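Subject: Re: Returned mailers, which tray?
From: Samira Najjar
Date: 9/17/21

Shadi Hourani wrote:

> We got the new scale on the Gosberg table. Do the soft bags go on it one at a time, or can I weigh the whole bin and divide? There are 114 of them left over from August.

One at a time, please. The weights go on the Trernik sheet by bag, and a divided figure is no use to them.
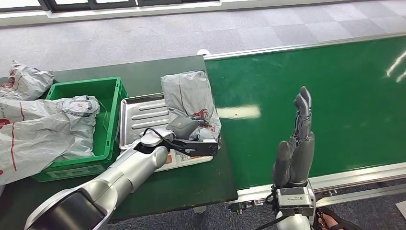
Grey-white mailers at the table, bin to the left of the scale

Press the bag down flat before you read it. The soft ones bulge at one end and slide, and if a corner hangs over onto the bin the reading comes out low. I had one at 50 grams that should have been near 800 — it was leaning on the rim.

Keep the bin on the left and the scale right next to it. Surkholm had theirs the other way around and kept putting weighed bags back in with the rest.

Crumpled bags are fine as they are. Don't cut or refold them, and leave the red print alone even if it's creased. If a label can't be read, set the bag behind the bin and I'll go through those with Kanaan.

Also, zero the scale with the steel tray on it. I forgot that twice.

Samira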